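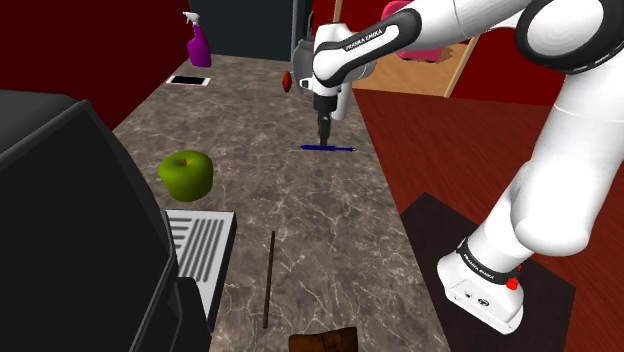

Blue handle, stone top.

Things I Have Fixed, Sort Of

22 January 2019
Filed under: Home Stuff, Rambling
7 min read

Search this blog... Go

So the cabinet door is back on. If you've been reading for a while you know which door I mean, the one to the left of the stove that has been leaning against the wall in the hallway since before Thanksgiving, and that my sister walked into in the dark when she stayed over. It's on! It closes! It closes a little too enthusiastically, and the one next to it now looks crooked by comparison, but I'm counting it.

I didn't grow up around people who fixed things. My dad called somebody. My mom waited for my dad to call somebody. There was a hammer in our house and it lived in the piano bench (we did not have a toolbox, we had a piano bench), and I only remember it coming out for Christmas garland. When I bought this place I had the vague notion that owning it would make me handy, the way people think getting a dog will make them a morning person. It did not. For the first year I just kept a list on the fridge.

The list got long. Dripping bathroom faucet. Bedroom door that pops open by itself at night. Closet rod. The towel bar, oh the towel bar. The outlet cover in the kitchen with the corner broken off. The window that will only go up if you say something nasty to it. And the cabinet door, which went on the list as "loose," then "very loose," then just "DOOR."

What finally got me moving was money. I'd had a guy out to look at the whole list, a perfectly nice guy, and he wrote me up a quote for 465 dollars, and he was going to do it all in one day. I kept looking at it. It's a fair price for a day of somebody's life plus parts, I really believe that. But I had just paid for the car, and I kept thinking that half of those jobs were a screw. Possibly one screw each.

I asked Aurelia Hodoroagă, who lives above me and once rebuilt a washing machine on her balcony, if I was nuts to try it. She came down in her slippers and looked at everything on the list and said the faucet was easy, the door was easy, the closet rod was easy, and the window was not for me. Then she ate two of my clementines and went home. I have thought about "the window is not for me" a lot since then. It's good to have that settled.

The faucet

I started with the faucet and I would not do that again. The drip was in the bathroom, so I figured small sink, small problem. I shut the water off under the sink like the library book said. I took the handle off. There's a little cap on top that you have to pry up, and under it there's a screw, and the screw had evidently been there since the moon landing. I pushed and leaned and ended up chewing the slots right out of it with a screwdriver that was too small. The book said to use one that fits. I thought that was just a thing books say.

So that was my first trip to Harms, which if you're not local is the hardware store with the green awning across from the post office. I love it in there now but the first time I was scared to death. Everybody in the store seemed to be carrying one strange metal part and looking for its twin. A man named Ewan Costigan (it was on his vest) took my mangled screw out of the sandwich bag I'd brought it in, held it up to the light, and said "oh dear." He sold me a screw, a washer kit, and a screwdriver that was the right width. He also told me to buy the washers in person always, and to bring the old one, and to quit using the sandwich bag for wet things.

The faucet doesn't drip now. It does make a noise when you turn it off, like a very short trumpet. Guests comment. I've decided to leave it alone.

Closet rod and the great shelf detour

The closet rod took me ten minutes and I was so puffed up about it that I went straight out and bought a shelf, which was NOT on the list. This is how it gets you. It was a Troltar, the kind that comes flat in a box with a bag of hardware and a booklet with no words in it, only drawings of a bald little person looking pleased. 80 dollars. I could have paid a lot of that guy's morning with 80 dollars.

I put the back panel on backward. Then I put it on upside down. Then Relu came by to return my cake pan (Relu Enache, from my old job, some of you met him at the chili thing) and he sat on the floor with me and very kindly did not take over. I want to give him credit for that. He read the drawings and passed me things and every so often said "maybe the other one." I've had so many people in my life take the tool out of my hand. He just ate crackers and said "maybe the other one" and we got the thing up before dark. It leans a tiny bit. It holds all my cookbooks and the ugly vase.

Afterward we went to Grillero for chicken and I had blisters in a place on my palm I didn't know could blister. If you go, get the potatoes, and ask for the green sauce on the side – they're heavy-handed with it.
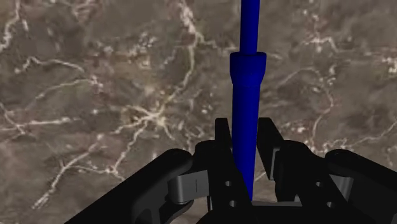

Blue from top to bottom.

The cabinet door

Okay, the door. I'd put it off so long that I'd built it up in my mind into some kind of major surgery. The top hinge had pulled out of the cabinet wall and taken a chunk with it, so there was no hole to screw back into, more of a crater. I tried a longer screw. It went in beautifully and held for two days, and then one morning I reached for the oatmeal and was holding a door.

My next idea was a bigger longer screw. I'll spare you.

I wrote about this in a comment somewhere and got an email from a reader, Kipchumba Rweyemamu, who does up old furniture on weekends, and he told me the toothpick trick. I bet half of you know this already and are yelling at the screen. You dip wooden toothpicks in wood glue, you stuff them into the bad hole until no more will go, you snap them off flush, and you let it dry overnight. Then you put the original screw back in and it has something to bite. That's all it is! Toothpicks! I had a box of up to 900 of them, left over from a party where I'd had big ideas about olives.

He also told me three times in one email to let it dry. I let it dry. I went to bed and didn't even look at it. In the morning I poked it with my finger and it was like a rock, and I made a small pilot hole, and I held the door up with my knee and one hand and my forehead, and I put the screw in by hand, slowly, with no drill. Kipchumba was firm on that point too. When you do it by hand you can feel it start to grip, and you know when to quit. I'd never once noticed that before, I'd always just cranked until my wrist hurt.

Then I opened and closed it like a hundred times. Then I texted everybody.

What's in the drawer now

Several of you asked after the last post what I've been buying, so here's the whole kit. It's not a lot and I keep it in the drawer under the toaster, since the piano bench went to my brother.

One flat screwdriver, medium. One Phillips, medium. A tiny one of each for glasses and battery doors. A tape measure. Wood glue. The toothpicks. Pliers that were my grandmother's and that I used to use for walnuts. A flashlight, the kind you wear on your head, and yes I look ridiculous, and yes I wear it for regular things now, like finding the back of the fridge. And one fancy item, a Wendeo level, with the little bubble, which Ovidiu Ursu gave me for my birthday as a joke about the shelf. It cost him 50 dollars, he told me, twice. I use it constantly. Please don't ever buy one if you live in an old building and like your peace of mind. None of my floors are floors.

Stuff I'd skip: the giant set with all the bits in the folding case. I bought one, I can't ever get the bits back in the order they came in, and the case won't shut if they're wrong. It's under the bed.

Next up

Towel bar. I'm nervous about the towel bar. It's tile behind it, and Aurelia made a face when I told her, not quite the window face but in the same family. I'm giving it until the end of February, and if it's still sitting in the tub by then I'm calling the nice guy with the quote and handing him that one plus the window.

The bedroom door still pops open, by the way. I wedge it with a folded takeout menu. If anybody knows what you do about a latch that misses its hole by the width of a fingernail, leave it in the comments, and please tell me the name of the part, so I can walk into Harms and say it out loud like a person who knows things.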